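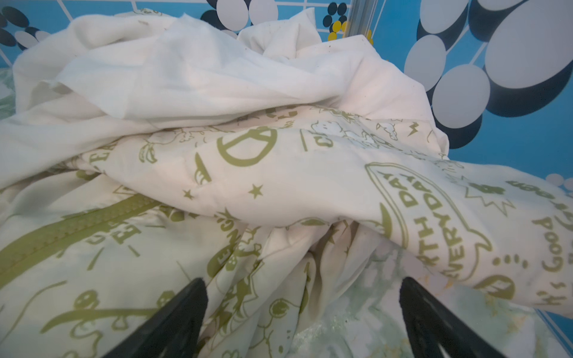 Printed fabric in a heap, olive green on cream.

Trikau: a small open dataset of winter and spring flowering heaths

Trikau is a set of plain text records on how heaths and heathers grow in pots and in open ground. Yaryna Yurchenko started it as a notebook on her own plants, and it has grown into something we both look forward to filling in every week. We love these plants and hope you will too!

What you get

There are 21 plants in this release, one row for each. Every row gives the name on the label, the soil mix, the position (full sun, part shade or shade), the week the first flower opened and the week the last one browned. The notes column is free text and is the best bit, so please read it.

Files

plants.csv has one row per plant
weekly.csv has the weekly flower scores, from 0 to 10
soils.txt explains the soil mix codes
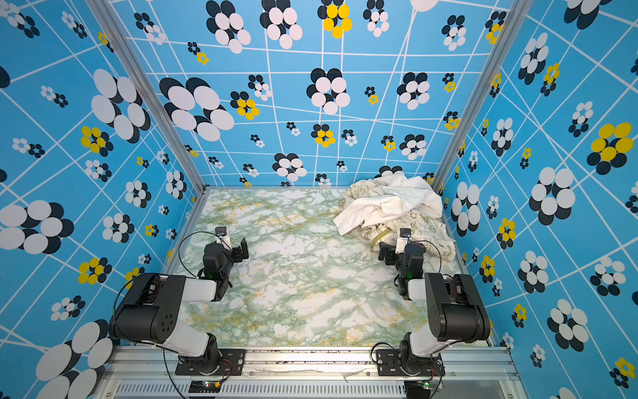

Scores are given by eye. A 0 means no open flowers, and a 10 means you can hardly see the leaves for colour. Edin Karagiannis and Yaryna score each plant separately and the file keeps both numbers. They differ most in December, when buds are just showing colour and Edin is far too generous.

Growing sites

Brorovik is a sloping garden on acid sand, with 13 of the plants in open ground. The rest are in clay pots at Skoryk, under the south wall, watered with rainwater whenever the butt has any in it. The two sites have very different winters (Skoryk hardly gets a frost), so please don't average across them.

Known gaps

2 plants at Brorovik lost their labels and are listed as "unknown, pink". If you can name them from the notes, we would be thrilled. Pruning dates are missing for the first season. Leaf colour was only added later on, so early rows are blank there.

Using the data

Copy it, chart it, add your own plants to it. A mention of Trikau is all we ask. Corrections go to Edin, new records to Yaryna, and seed swaps to either of us!

Last updated: Thursday, May 14, 2020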